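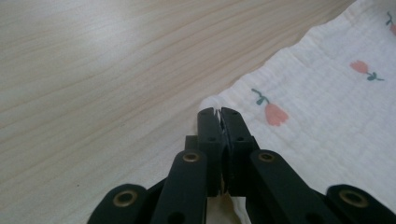 Folding is the easy part, according to Annick Brunet; finding the corner is where the money goes. Bukitz opened its Flakura workshop to visitors for an afternoon in June, and the corner got most of the attention.

The company trains machines to handle laundry, a job most of the guests had managed before breakfast. Staff handed out gripper tools and let people try for themselves at 2 tables. The record for a square cloth stood at 21 seconds until a visitor from the bakery next door did it in 9 – with her hands, which the judges disallowed.

Bukitz says it has collected 900 folds so far and would like a great many more. Perihan Güler, who came for the coffee, was asked whether she would buy a folding robot. She wanted to know if it did fitted sheets. A spokesman said the question was under review.

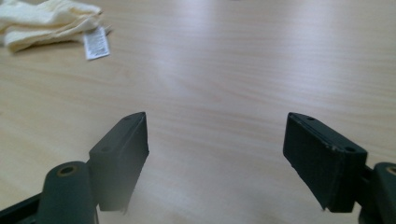
Cloth, care tag and open gripper at the Bukitz open day.

The workshop opens again in the fall. Registration is free, and visitors may bring their own towels.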